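Right, the fan. Update, as promised, quick one before the kettle goes.

So the old extractor in the flat finally went. Grinding for weeks, then a sort of cough, then nothing. Pulled the cover off and the fluff in there, my god. Cleaned it, oiled it, got another two days out of it at most. Then it seized with a smell I didn't like much, so off at the isolator and that was that.

Measured the hole. Measured it again because I didn't trust the first go. Standard small duct, thank goodness, but the housing on the old one was wider than anything they make now, so whatever went up was going to leave a ring of bare plaster and four old screw holes. This bothered me far more than it should have.

First try was the Civorach. Everyone on the Tratulmont residents' page swears by it. Slim, very quiet on paper, cheap enough. And it *is* quiet! Too quiet. Held a square of loo roll up to the grille and it just sort of leaned. Fell off. Tried a different brand of loo roll, no better. Went up and checked the duct in case something had nested in it, all clear, flap outside moving fine. It's just a weak fan. Back in the box. 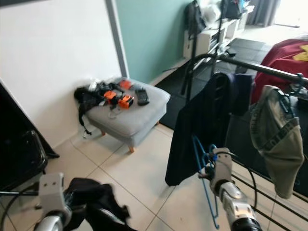
## Second go, the Clekance

Got this from Palamarchuk, the electrical place behind the station, who let me swap it and pay the difference. Almost 10 quid more, which I grumbled about and then forgot.

Much better pull. Loo roll sticks and stays stuck. The mirror clears while I'm still brushing my teeth. Louder though – a proper low whoosh, and you can hear it from the hall with the door shut. I can live with whoosh. What I can't live with is the *tick*.

It ticks. Only on start up, and only when it's cold in the morning. Tick tick tick tick then it settles. I lay in bed at 6am listening for it, which tells you where my head's at.

Things I tried, in order:

- Tightened the mounting screws. Worse.
- Loosened them again. Back to how it was
- Foam tape between the housing and the wall. Killed a bit of the whoosh, did nothing for the tick
- Swapped the bit of ducting behind it for the rigid sort, because the bendy stuff was sagging. Should of done this years ago, airflow is noticably better, but tick still there

Then had the grille off with the fan stopped and the power off and found a tiny nib of plastic on the inside edge, left over from the mould I suppose. Nail file. Gone. Put it all back, waited for a cold morning, no tick. Was so pleased I switched it on and off until I was told to stop.

## What's left

The ring on the plaster. Filler's in, needs a second coat and a rub down, then paint, and of course the tin in the cupboard says one white and the ceiling is another white. Tester pots. I know, I know.

The overrun timer also wants turning down. It's set for ages out of the box and there's a fiddly little screw on the circuit board for it, so that's isolator off and cover off again. Weekend job.

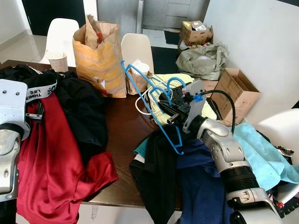 *Clothes on the table, red satin and all.*

If anyone's got the Civorach running on a longer duct than mine and it works for you, leave a comment, I'd like to know if I just got a duff one. Kettle's done. Filler photos next time, if the whites ever match.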